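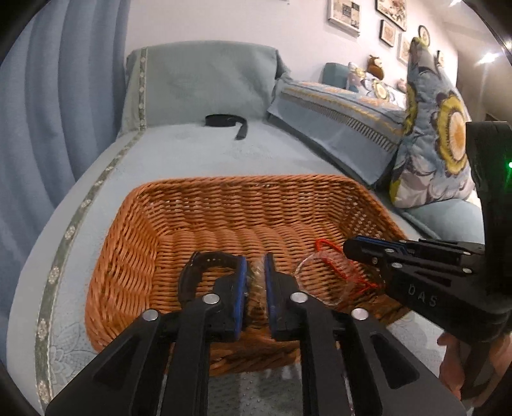 Bedroom basket, main bed.

Ticket 100: small things basket keeps turning into one big knot
Queue: Home help, bedrooms
Property: Nekbridge, upstairs front room
Opened: Mon 23 September
Status: Closed, with one thing left to check in November

What the problem is

The woven basket that lives in the bedroom is meant to hold the little everyday things. Watch, hair ties, clips, bits of jewellery, the odd packet. I love this basket! It's a lovely warm orangey brown, it looks great against the pale blue bed cover, and everything fits in it. The trouble is getting anything back out. Pull on one item and three others come with it, usually with a string wrapped round the lot.

What I expected: reach in, pick up the watch, go to work.
What I got: the watch, a hair tie, a plastic bag and a late bus.

It happens most mornings. It's worse after a weekend away, when I empty my pockets and my washbag straight in.

Already tried before opening this ticket

- Shaking the basket. Makes it worse, and small things work their way down into the weave.
- Tipping everything out on the bed. Quick, but the bed cover is textured and small clips vanish into it. One went down behind the headboard cushion and took me 19 minutes to get back.
- Moving the basket to the windowsill. No change at all, though the bed looked tidier.

Reply from the Butt home help desk

Thanks for such a clear write-up, we do enjoy a basket ticket. Two questions. Are you keeping packaging in there as well as the things themselves? And does anything in the basket have a long string, strap or chain on it? Those are nearly always what ties the rest together. Please take the items out one at a time from the top, leave the basket on the bed while you do it, and put anything long to one side first.

My answer

Yes to both! There's a crumpled clear bag with a thin red string tangled round it, and a small clear packet with something goldish in it that I'd forgotten I owned. The watch is in there too with its strap curled up into a loop, just right for catching on things. I also have a black strap lying coiled on the bed, and that can stay out of the basket for good.

I cleared a space by pushing the bolster and the flowery cushion over to the side (the owl got to stay where it was) and worked through it as you said.

Log of the sort-out

Step 1. Long things. The red string was the main culprit. I held the bag still and worked the string free from the loose end. Pulling from the middle only tightens it. Once the string was off, half the knot fell apart by itself, which was very pleasing.

Step 2. Packets and wrappers. Anything with something inside goes in the Besten tin on the chest of drawers. Empty ones go in the bin. Look inside before you throw, I nearly lost an earring that way last year.

Step 3. Spiral hair ties. These are brilliant in the hair and dreadful in a basket, as the coils grip anything thin. Lift them straight up and slowly. If a chain comes up too, stop, lay both down and turn the coil until the chain slides out. I had a purple one and a creamy white one close together, with a fine silver chain trailing under the white one and a little pink clip right beside it.

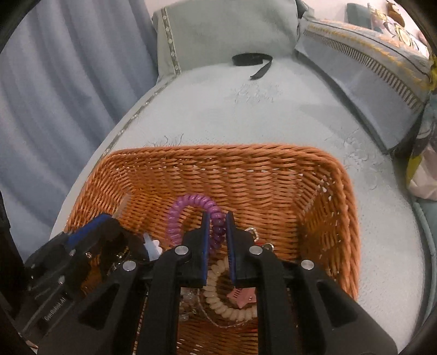 Step 4. Chains and small clips. I've given the chain a pouch to itself, a cotton one from Funden with a press stud. Fasten the clasp before it goes in. Clips go along the edge of a piece of card, and then they can go back in the basket without wandering off.

Step 5. Putting back. Big and plain at the bottom, carded clips at the side, hair ties threaded together on a shower curtain ring. The watch goes in last with the strap done up, so there's no loose end to snag.

Result

Much better! I've had 2 mornings since and found the watch straight away both times. The ring for the hair ties is my favourite part and I've now done the same with the ones in the bathroom.

Still open

One of the older spiral ties has gone slack and I'm not sure it will shrink back. The desk suggested a soak in hot water. I'll try it and add a note in November, when I do the winter turn-out of the room anyway.

Closing note from the desk

Happy to close this one. If the knot comes back, reopen under the same number and tell us what went in last.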